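The Planner on the Mezzanine

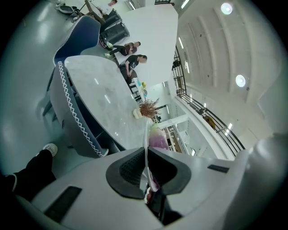

2 min read

Build 47 of the planner went in while the others were still talking at the marble-look table, and I couldn't sit down. I had a feeling about this one.

We had called it Asard, after a river in a story none of us had finished. Asard took the recordings from the hand-held grippers and turned them into motion, and for most of November it had been wonderful at everything except letting go. It would reach, close, lift, carry, and then hover over the right spot like a guest who can't leave a party.

I loved that bug. I loved it so much I dreamed about it! In the dream the log scrolled down the railing and out over the shelves below, line after line, and on line 3329 there was a tiny pause, like a breath.

So in the morning I opened the real log and went to line 3329. And there it was – the perception module and the controller were running on two different clocks. Every time Asard decided to open its fingers, it checked the world, got an answer from slightly in the past, and politely waited for a newer one. Forever.

Five lines of code. That was the whole fix, and I typed them standing up.

The arm lived in our other office, at Drarkcombe, so all I had was the simulator and a chat window. The simulated fingers came down over the simulated cup. They stopped. I held my breath.

They opened.

"Again," someone said behind me, and I ran it again, and then 49 times more, just for the joy of watching the plan bend around the obstacles and come out clean on the other side.

At ten past four the chat window lit up from Drarkcombe. One message, no capital letters.

"it put the cup down. it put the cup down and went home."

I read it out loud, twice, and started build 48.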